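Ticket 429
Status: waiting for customer
Site: Calluvville, training room
Unit: Hokach writing arm, board program 5
Opened by: Moushumi Pramanik

Problem
Since the update in September the arm stops before it begins to write. It moves down to the board, waits a moment above the surface, and then goes back to the home position with the message "contact not found". It happens on most starts, but not on all of them. When it does start, the writing is normal.

What I have tried
Restarted the controller and the arm. No change.
Put in a new marker and pushed it fully into the holder. No change.
Ran the touch test on a flat block on the table. The test passed every time, so I believe the force sensor is good.
Ran the board program 73 times with logging on. The log shows that the downward move ends at the height limit, and the force value never rises. So the arm believes it has reached the lowest allowed point, but the tip has not touched.
Increased the search time from 500 to 700 ms. It only waits longer in the same place.

I did not change the height limit myself. The safety sheet from Pokcombe says that only support may do this, and I do not want the arm to press into the board. Please tell me if I understood the sheet correctly.

Other information
The board was wiped but old ink remains on the left half, and the light reflects strongly near the tip. I do not know if the height camera is disturbed by this.

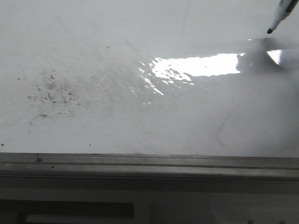

Yuen
Thank you for the clear log. You understood the sheet correctly, please leave the limit as it is. The update reset the board plane to the factory value, and a board that leans a little will then be out of reach in some places. Please run "teach plane" at slow speed with all four corners and send me the new file. I will compare it before you start program 5 again. Keep the stop button in your hand during the teaching.

Moushumi Pramanik
Understood. The room is in use until 16:00, I will do the teaching after that and attach the file.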